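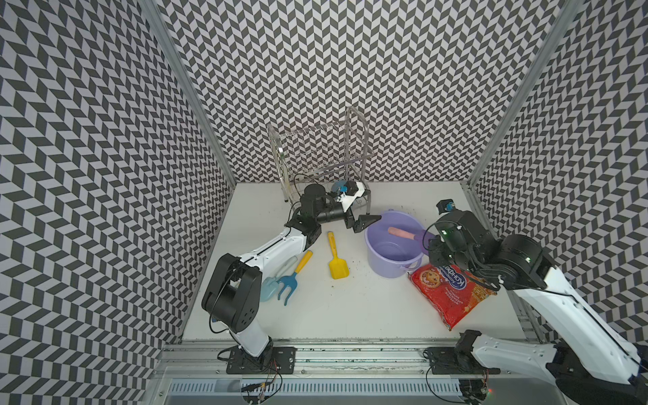 Soil crumbs and the purple bucket on the white work surface

Peat-free potting trial: call for home growers

We are looking for 33 people in and near Prunach to grow vegetables and herbs in pots at home for one season, using potting mixes that we supply. You will keep a simple record of watering and growth and bring us a small sample of used mix at the end. You do not need a garden. A balcony, a back step or a wide outside windowsill is enough.

The trial is the second of its kind. In the first, 861 pots were planted and 904 record sheets came back, a number of them for pots that had been replanted after slugs or frost. Those results told us a good deal about lettuce and very little about anything else, so this time the list of crops is longer and each grower has fewer of them.

What the trial is about

Bagged mixes without peat behave differently from the old kind. Many dry out at the top while staying wet lower down, and growers who go by the look of the surface tend to overwater. Some mixes also run short of nitrogen after five or six weeks. We want to know how three mixes perform when they are used by ordinary people who go to work, go on holiday and forget things.

The three mixes are:

Mix A – composted bark and wood fibre
Mix B – green waste compost with added grit
Mix C – the Urnier blend, made with composted bracken and sheep's wool

You will get all three. The bags carry only a letter and a batch number, and we would ask you not to add anything to them apart from the feed we provide.
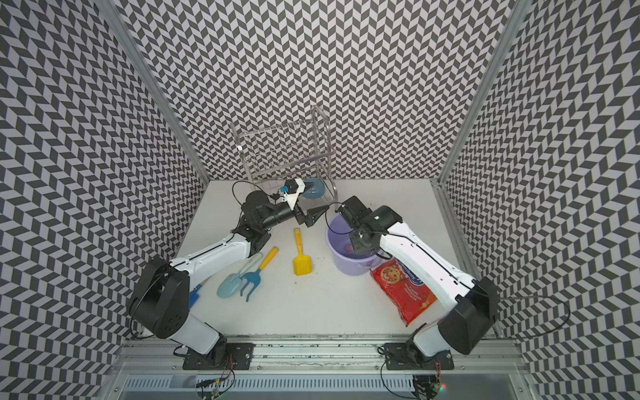 Who can take part

You can apply if you:

are 18 or over
live within the Prunach district or one of the parishes next to it
have an outdoor space that gets at least four hours of sun on a clear day in June
can be at home, or have someone else water for you, for most of the period from April to September
can collect your materials from the centre, or tell us in advance that you need them dropped off

Experience is not a requirement. We would like a mixture of people who have grown things for years and people who have never kept a basil plant alive. If you took part in the first trial you may apply again, but new growers will be given priority.

Two people in the same household can share one place. Schools and care homes are welcome to apply as a single grower, with a named adult responsible for the records.

What you will be asked to do

In April, come to a training session in the Abdel Rahman Building. It lasts two hours and covers filling and firming pots, sowing depth, how to judge moisture by weight, and how to fill in the record sheet. There is an afternoon session at 2pm and an evening session at 6.30pm. The content is the same.

From April to September, look after nine pots. Each takes one plant or one small group of plants. The crops are dwarf French beans, chard and parsley, with one pot of each in each mix. Once a week you write down how often you watered, the height of the tallest leaf and anything that looks wrong. Most people in the first trial spent 20 minutes a week on this, including the watering.

Twice during the season you will weigh what you pick. Kitchen scales are fine.

At the end of September, empty each pot into a bucket or onto a sheet, break up the root ball by hand and fill the sample bag to the line. The rest of the mix is yours to keep or dig in. Please do not send samples by post. They leak.

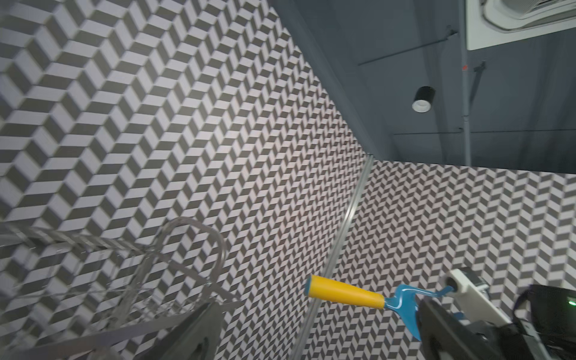 Chevron-patterned walls where they meet in the corner, with the ceiling above

What you will receive

Nine two-litre pots and saucers
Three bags of mix
Seed, labels and a pencil
Liquid feed and a measuring cap
A printed record book
A payment of £60, made in two parts, the second after your samples have been received

You keep the pots and the crop. Travel to the training session can be claimed back at the normal bus fare or at our mileage rate, with a receipt where there is one.

If you have to stop part of the way through, tell us as soon as you can and return the record book. The first part of the payment is yours whatever happens. A pot that fails is still a result – please write it down and carry on with the others.

Your information

We will hold your name, address, phone number and email address for the length of the trial and for 12 months afterwards. Your postcode is used to match your records with local rainfall. The report will give results by parish only. You can withdraw at any time before the report is written and ask for your records to be removed.

The report from the first trial, including the table of all 1,286 moisture readings, can be read at the centre's front desk or sent to you on paper if you ask.

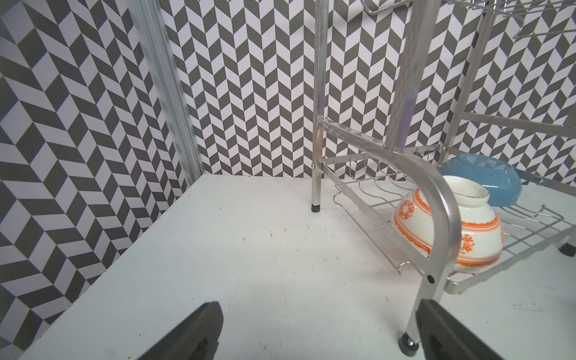 How to apply

Write to Emiliano Ledesma, Trials Coordinator, at the Ernidden Horticultural Centre, or leave a message for him at the front desk between 9am and 4pm. Please give:

your name and address
a daytime phone number
a sentence or two on your outdoor space, including which way it faces
what you have grown before, if anything
which training session you would prefer
whether you need your materials delivered

Applications close at the end of February. If more people apply than we have places, we will choose so that there is a spread of parishes and of sunny and shadier plots, and draw names after that. Everyone who applies will hear from us by the middle of March. Those who are not given a place can go on a reserve list, which we used several times last season.

The training rooms are on the ground floor and there is step-free access from the car park. If you need large print, a hearing loop or anything else in order to take part, put it in your application.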